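**Mats and gloves: do we need either?**

9/22/18

Several of you wrote in after the last issue to ask whether the bench at Metthorpe is going over to the new green mats for good, and whether gloves will be compulsory at the cutting table. The short answer to the first is "probably". The short answer to the second is "not if I have any say". The longer answers follow, with the warning that I went into both trials expecting to be unimpressed.

Mats first. The bundle from Fediteo cost us £133, delivery included, and the leaflet that came with it calls the surface "self-healing". I have never been happy with that word. A cutting mat closes up after a shallow cut and doesn't close up after a deep one, and anybody who leans on a knife will find the difference within an afternoon. Niilo Pesonen made 63 passes along one line with a fresh blade, using a steel rule and ordinary hand pressure. The groove was faint but you could feel it with a fingernail, and by the next morning you could still feel it. He thinks this is very good going. I think it is what our old mats did, before we left one of them against a radiator.

What I will grant is the printed grid. It is fine enough to be useful and pale enough not to fight with a pencil line. Vilja Mäkelä checked one mat against her own steel rule and found it true across the width and out by a hair along the length. That won't matter for card, and it won't matter for lining fabric. It would matter if you were squaring up a full sheet and then expecting the two ends to meet, so please carry on using the rule for that and treat the grid as a guide. Vilja says she has said this in every class since she started teaching, and she has.

The Kemppainen mats we were offered as an alternative are thicker and cost a good deal more. I asked for a sample and got a piece the size of a postcard. You can't tell much from a postcard. It cut nicely.

Now gloves. The argument for them is easy to make: people slip, blades are sharp, and a glove on the hand that holds the rule might turn a nasty cut into a fright. Akosua Agbeko has been making that argument since spring and she makes it well. Her knuckle has a scar on it that does half the talking. But I'd ask everyone to read the label before they put their faith in a thing. "Cut resistant" covers a wide spread of gloves, from some you could saw at all day to some I wouldn't trust against a bread knife, and a plain black work glove may not be cut resistant at all. Colour tells you nothing. Neither does the price, going by the three pairs on my kitchen table.

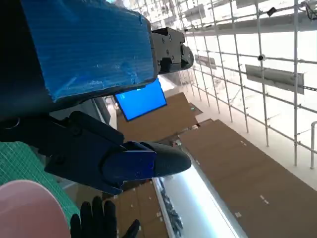
*Green mat with its fine grid, a black glove with the fingers spread, and something rounded in pale pink down in the corner.*

Then there is the matter of feel. Kerttu Karppinen cut a whole set of bag panels in gloves and then the same set bare-handed. Her bare-handed corners were cleaner. She was also quicker, though she did the gloved set first and was by her own account still half asleep, so I don't want to see that turning up as evidence in anyone's email. Her complaint was the fingertips. On a medium glove she had spare length at the end of each finger, and the spare bit kept creeping over the edge of the rule, exactly where you don't want it. If you do wear gloves, try the size down. If the size down pinches at the base of the thumb, you have the same hands as me and I have no advice.

Merja Toivonen raised a point I hadn't thought of, that a glove can make people careless. They put the hand where they would never put it bare. I can't prove that and she can't either, but I noticed myself doing it twice on the same piece of card.

So, until the October issue:

- The new mats stay on the two long tables. The old ones go to the painting end, where nobody minds what they look like.
- No rotary cutters on the new mats until we know how they wear.
- Mats are stored flat. Please don't roll them, and please don't lean them behind the door.
- Gloves are up to you. There will be a few pairs in the drawer, and the label will be left on so you can read it.
- Blades get changed when they drag. A blunt blade does more harm to a mat, and to you, than a sharp one.

Fleltirgate have offered us a discount if we order gloves in bulk, with a minimum of 9 dozen. We are not going to order 9 dozen pairs of gloves. If their minimum comes down I'll put the question to everyone properly.

Anyone who wants to try the Fediteo mats before we buy more can use them at any open session. Tell Niilo what you cut, what with, and whether the mark was still there when you came back. "It's nice" doesn't help him much, though he has had four of those so far and has written them all down.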